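Fifty demonstrations and a success rate

I have been reading robot learning papers on the train again, which my family regards as a cry for help, and I want to get some complaints down while they're fresh.

The claim I keep meeting goes like this. You don't need a robot to teach a robot. Give a person a gripper to hold, put a wide lens on it, let them pick things up the way they normally would, and train a policy on the recordings. Then bolt the same sort of gripper on an arm, and off it goes. The version I've been poking at is the Arker recipe, which a few of us at Zarbridge have been trying to reproduce in the evenings with two printed grippers and a shared disk that is always full.

I like the idea. I should say so early, as the rest of this will sound as if I don't. Teleoperating an arm is slow and miserable and you end up with data that looks like a nervous person defusing a bomb. Holding the jaws in your own hand is quicker and the movements come out smoother. You can also do it in a kitchen or an office without wheeling in half a tonne of kit. All of that I accept.

What I don't accept is the results table.

What we were trying to reproduce

The task is dull on purpose. Approach a bottle standing upright, close the jaws on it, lift, move it, put it down still upright. The write-up we followed says that 50 demonstrations per object are enough, provided they are collected in varied places. We took that at face value. We collected 50 for a bottle, trained on the settings given, changed nothing we weren't told to change, and got 58 per cent on objects and rooms the policy had seen.

Fine, I thought. Not great, but our arm is old and our calibration is whatever it was in July.

Then we moved to a room it hadn't seen, and got 25 per cent.

Now, a drop is expected. Every paper reports a drop, usually with a sentence saying that performance degrades gracefully. I'd like that phrase retired. Going from better than half to one in four is a fall down the stairs, and I'm not sure how gracefully anyone does that.

The word 'varied' is doing too much

My first suspicion is about variety. When a paper says the data comes from many environments, I want to know what changed between them. If you record at four tables in one building, you've got four tables, one ceiling, one kind of lighting and probably one person's idea of how high a table ought to be. The wide lens makes this more of a problem, in my view. People sell it as giving the policy context, and it does. It also gives the policy every lamp and chair in the place, and a small network with 50 examples will happily hang its decision on a chair.

We tested this in the crudest way I could think of. We left the bottle where it was and swapped the background, putting up a plain cloth behind the table. The policy hesitated, reached, and closed a thumb's width short. We took the cloth down and it worked again. I don't claim that is a proper ablation. It took ten minutes and I wish more papers had spent the ten minutes.

There is a standard answer, which is to augment: crop, shift the colours, blur a bit. We did. It helped with the cloth and did next to nothing for the new room.

Who decides what counts

My second suspicion is the success criterion. 'Grasp success' in one paper is 'object leaves the table'. In another it's 'object held at the end of the episode'. In the Surora comparison, which gets cited a lot in this corner of the field, I read the appendix 2 times and still couldn't tell you whether a bottle that is knocked over and then scooped up gets a tick. In our runs, letting those through would have made our numbers look a good deal healthier. I was tempted. I can see how a tired person with a deadline gets there.

We settled on upright at the start, upright at the end, no help from a human hand. It's strict and it's boring and I'd defend it to anyone.

Bottles are harder than they look

Third suspicion, and this one is aimed at the demonstrations themselves. A clear bottle is a rotten object to learn from. The policy is supposed to find its edges, and a good part of what reaches the camera through the plastic is whatever is standing behind it. In the view from the gripper with the jaws closed on one, there are green leaves from a houseplant showing through the upper part, bent by the curve, and only the blue label lower down gives you something solid to go on. The white cap is a help too. Everything else is the room.
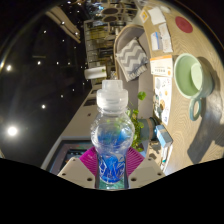
What the hand knows and the arm doesn't

A person holding a gripper adjusts without thinking. You feel the bottle begin to tip and you ease off. You feel the pads bite and you stop squeezing. None of that is in the recording. The camera sees the jaws and the pads, and the policy gets a width and a position, and the bit that made the demonstration succeed stays in the demonstrator's fingers.

The usual reply is that the policy can infer it from how the object moves. Perhaps with thousands of examples. With 50 I don't believe it, and our failed runs don't suggest it either. A lot of them were the same failure: a decent approach, a decent close, then a squeeze that carried on past the point where any person would have stopped. The arm had learnt the shape of the motion and missed the reason for it.

Costache, the open training code we used, has an option to weight the frames near contact more heavily. Turning it up made the approaches worse and the squeezing a little better — so, a trade, and one that the settings file describes as 'recommended'. Recommended by whom, on what object, I would love to know.

What would change my mind

I'd be happier with the whole line of work if the write-ups gave the following, and I don't think any of it is unreasonable.

A plain list of the rooms, with a still from each, including the ceilings.

The number of demonstrations thrown away, and why. We threw away plenty. The paper mentions none, and I refuse to believe their people never fumbled.

Success counted by a rule written down before the first run.

One test where the object stays put and everything behind it changes.

Failures sorted by kind. A single percentage tells me very little about whether I ought to fix my camera, my data or my arm.

I'm going to carry on with it for now. The next batch will use the same bottle with the label taken off, mostly out of spite, and a second lot with an opaque one of the same size, so that at least I'll know how much of the gap belongs to the plastic. If the opaque one jumps up in the new room I will have to take back part of what I've said about variety, and I'll post the numbers either way.

Comments are open. If you've got the Arker recipe working in a room it has never seen, please tell me which settings you changed, including the ones you're embarrassed about.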